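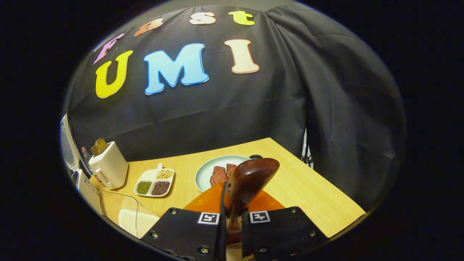
Week 4: What a survey claim is worth

Last week we dealt with averages. This week the subject is the sentence "80 per cent of customers agreed", which you'll meet on shampoo bottles, in council leaflets and at the bottom of television adverts in letters the size of ants. My own view is that most of these sentences tell you very little, and that the few which tell you something have usually been written by people who were made to.

Take the Vokinen pillow leaflet (copy in your pack, second sheet). It says that 80% of users slept better. Read the small print and the number of people asked is 200, which sounds respectable. Now try to find out who they were. The leaflet says "users". Were they people who had paid for the pillow, or people sent one for nothing? Did they answer after one night or after a month? Were they asked "did you sleep better?" or "how did you sleep?" There's nothing on the sheet to say, and I've read it more often than it deserves.

Who got asked

A sample is the group of people you did ask. The population is the group you want to talk about. The whole trouble lies in getting from one to the other.

Suppose Vokinen put a card in the box with the pillow. The cards that come back come from people who bother with cards. Some will be delighted, some will be furious, and the large middle lot who thought it was a pillow will have put the card in the recycling. Asking more people doesn't cure this. If the cards come mostly from the pleased, a bigger pile of cards is a bigger pile from the pleased.

The usual name is non-response bias. When you see a survey, look for the number asked as well as the number who answered. If only one is given, it's nearly always the second.

What got asked

The Gollton bus survey is a better piece of work than the pillow leaflet, which isn't saying much. Its question 2 reads: "Do you agree that more frequent buses would benefit local families?" I'd like to meet the person who ticks no. A yes to that question costs the person nothing, and it doesn't mean they'd ride the bus, pay more for it, or give up a parking space for a bus lane. The report then says that residents "support increased spending on buses". Spending was never mentioned in the question. Compare the two sentences side by side and mark every word in the second that can't be found in the first.

People are also inclined to agree with whatever is put to them, more so if they're busy or being polite. One fix is to ask half the group the question turned round ("Are the buses frequent enough?") and see whether the answers match up. Few firms pay for this, for reasons you can probably guess.
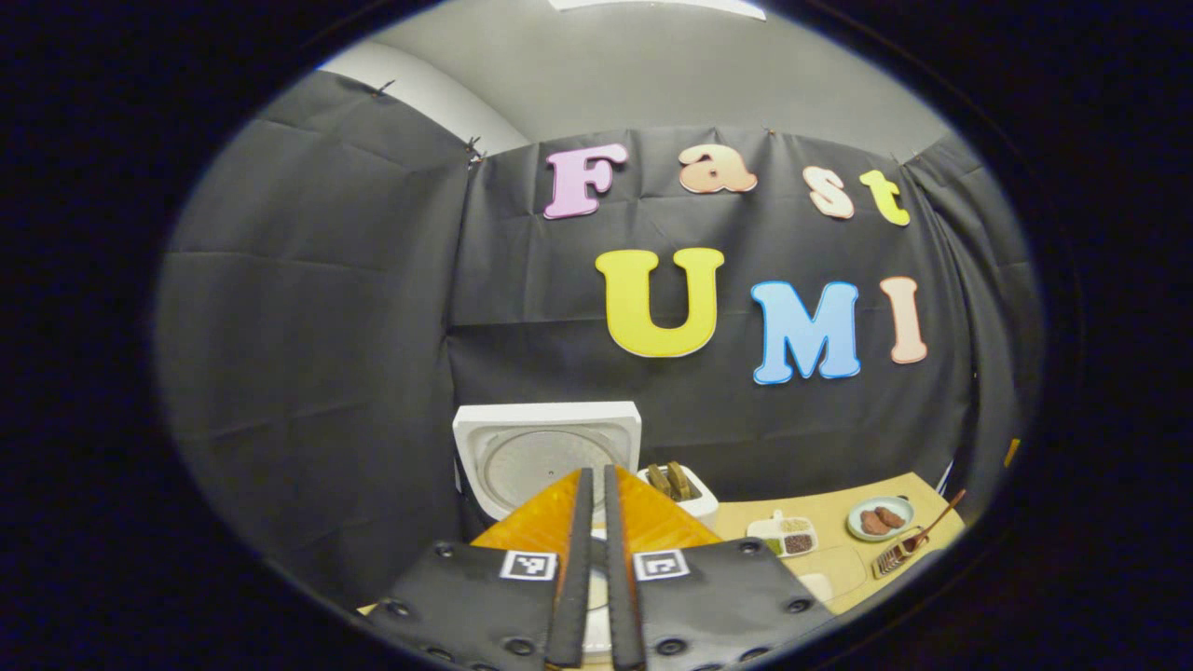
Kiyoshi Kudo objected to an earlier version of these notes on the grounds that they'd leave students believing nothing at all, and that a bad survey still tells you more than a man in a pub. He also pointed out that the bus people had a small budget and a deadline, and that a wordy, balanced question tends to get fewer answers than a short, lopsided one.

I accept the part about budgets. I'm less sure about the pub. The man in the pub doesn't come with a percentage sign, so you know to discount him. The survey arrives dressed up as measurement and gets quoted in meetings. Still, Kudo's point about wordy questions is fair, and I've added it to the seminar.

What got left out

Now the Pestari toothpaste advert, third sheet. "Preferred by dentists." Preferred to what? If the choice was between Pestari and no toothpaste, I'd prefer it too. A comparison with one side missing isn't a comparison, and "preferred", "better", "fresher" and "up to" should all make you look for the other half.

Watch as well for the survey that was run several times. If a firm asks five separate groups and prints the kindest result, every word of the advert may be true. You can't catch this from the advert alone. You can ask whether the full results are published anywhere, and notice how long it takes to get a reply.

For the seminar

Bring one claim of your own, cut out or copied down word for word, with the small print. Please don't bring horoscopes.

Write the question you think was asked, then the question you'd have asked. Keep yours under twenty words. If you can't make it both short and fair, say which you gave up.

Find a claim that you think does hold up, and be ready to defend it against the rest of the group. Past groups have found this the hard one.

Reading: chapter 2 of the course book, except the section on telephone polls, which is out of date.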